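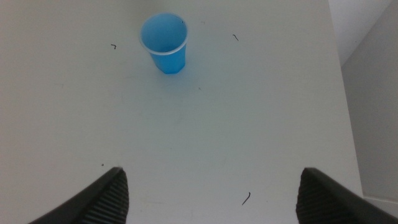
Light-blue plastic cup on a white tabletop, with dark fibres.

Lashari
A record of cups left on tables, and of what the tables looked like around them

Last revised 16th August

What this is

Lashari is a table of 1,670 rows. Each row is one cup, standing on one tabletop, at one moment when somebody bothered to look. It also says what else was on the surface: crumbs, hairs, fibres, scratches, rings, smudges and a category called "speck", which has given us more trouble than the rest put together.

It began as a tidying roster at Fundstead, a shared workroom with a kitchenette at one end. The roster failed in the ordinary way. The notes in its margins were much better than the roster, so we kept those and threw the roster out.

Maintained by Vanderleia Andrade (rows, definitions, arguments) and Jailson Barros (scripts, kettle).

What's in the folder

cups.csv - the main table
surfaces.csv - one row per tabletop, with colour, finish and known permanent marks
words.txt - what we mean by the words we use
disputes.txt - longer than words.txt

There are four tabletops in surfaces.csv. Three are white and one is a brown veneer that hides everything, and it has a reputation for cleanliness it has done nothing to earn. Likholm is the name of the long white one near the window. Groltora is the square one that rocks. The names came off a mug and a box lid respectively and mean nothing.

Columns in cups.csv

row_id: A number. Not in time order. Sorry.

surface: Which tabletop, spelled as in surfaces.csv.

cup_colour: Free text, lower case. "Light blue" and "blue" are different values and should stay that way. Where the inside and outside of a cup look like different blues, we record the one you'd say if you were asking somebody to pass it.

cup_material: plastic, ceramic, glass, metal, paper or unsure. Use unsure. It's there to be used.

stance: upright, on its side, upside down.

contents: empty, something in it, can't tell. An early version had "tea", "old tea" and "very old tea". These have been merged.

debris: A list separated by semicolons, using the terms in words.txt. Blank means no one filled it in. Write "none" if you looked and there wasn't any, and expect to be asked if you really looked.

marks: Anything that appears to belong to the surface and won't brush off.

remark: Whatever you like, up to one line. Please read a few before deciding what tone to take.

Words

Fibre: thin, dark or pale, straight or curled. May be a hair. We don't ask whose.

Hair: we've stopped using this one except where it's plain. Most older rows that said hair now say fibre, and everyone gets along better.

Crumb: has thickness. If it rolls, it's a crumb.

Dot: small, dark, rounder than a speck.

Speck: small and faint. If you had to move your head to be certain it was there, it's a speck.

Scratch-like mark: for when it could be a scratch or could be something dried on. If you've run a fingernail over it you can call it a scratch, or wipe it off and call it nothing.

Smudge: an area where the white is less white. Every white table has these. Record them only if they'd bother a visitor.

How the rows were made

One person stands at the table and fills in the row before touching anything. That is the entire method and it's the part people get wrong. The urge to pick up the cup first is very strong, particularly in anyone who was brought up properly. If you've moved the cup, leave the row out.

A shadow isn't a mark. This had to be written down in January, after 7 rows turned up with "grey patch, right of cup" under marks. All of them had been entered late in the day near the window. They've been corrected and the person responsible has been thanked for their thoroughness.

Known problems

White tabletops are over-represented, and so is debris on them. You can't conclude that white tables are dirtier. You can conclude that a black fibre on a white table is hard to ignore once you've sat down across from it.

Plastic cups turn up more often than they should. The ceramic ones go home with people.

Jailson rounds crumbs down and Vanderleia rounds them up. Where both entered the same table, there are two rows and the remark says "see other".

Nothing in here tells you who left the cup. There was a column for that in version 1. We're on version 4.

Faint marks depend heavily on the light. The same scratch on Likholm has been entered as a scratch, a fibre and, once, a pencil line. Check surfaces.csv before you go after it with a cloth.

What it's good for

Settling how often the tables need wiping. Practising a bit of text clean-up on a file that's annoying without being enormous. Checking whether your own idea of "the table's clear" would survive a second person.

Please don't use it to shame a household. It has been tried, and the household made its own spreadsheet.

Adding rows

Send them as CSV with the same headings, in the same order. British or Australian spelling, so colour and grey. If you need a new debris term, suggest it with a one-line definition and check disputes.txt first, where "fluff" has already been refused twice.

Rinse the cup afterwards.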